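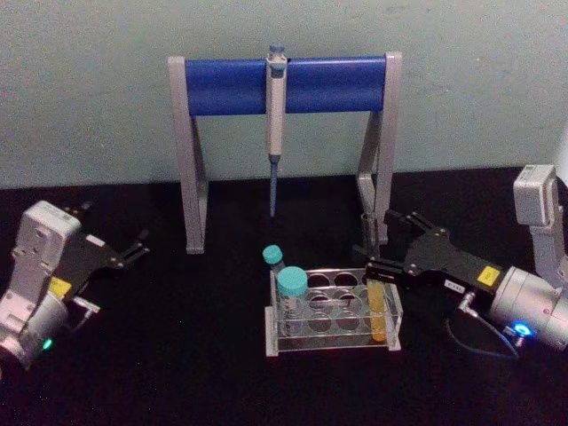

Fig. 6. Pipette hanging from the blue bar of its stand, with the clear tube rack in front.

Section 9. Setting up the stand and rack

By now you will have unpacked everything and wiped down the bench, so this is the pleasant part, where the Florna set starts to look like something you could work at. Give yourself a quarter of an hour the first time - after that it will take you hardly any time at all.

1. Choose a flat stretch of table near a wall, well away from the sink. A dark top is kind to the eyes when you are looking through clear plastic, but any colour will do if it is level and dry.

2. Stand the two grey legs on the table with the blue bar running across the top. Press gently on each end of the bar in turn. If the stand rocks, move it along a little and try again.

3. Hold the pipette upright by its body and bring the hooked finger rest down over the bar until it takes the weight. Let go slowly. The plunger button should sit just above the bar and the narrow end should point straight down, well clear of the table.

Note: We like to hang a single pipette in the middle of the bar, where it is easy to reach with either hand (Wilma Kinnear, who wrote the first edition of this guide, is left-handed and was very firm on the point).

CAUTION: Never lay a pipette on its side with liquid in the tip. Take the tip off first, then hang the pipette up.

4. Set the rack down in front of the stand, base plate flat on the table, leaving enough space behind it for you to lift the pipette away without catching the tubes.

5. Lower your tubes through the holes in the top plate, caps on. Slim tubes may lean a little in their holes, and there is no need to worry about this provided the foot of the tube rests on the base plate.

6. Check that every screw cap is closed before you move the rack, and carry it with both hands.

Cleaning: Wipe the rack with a soft cloth and lukewarm soapy water. Please keep it away from acetone, which clouds acrylic very quickly. Replacement racks are listed under part 49 at the back of the guide.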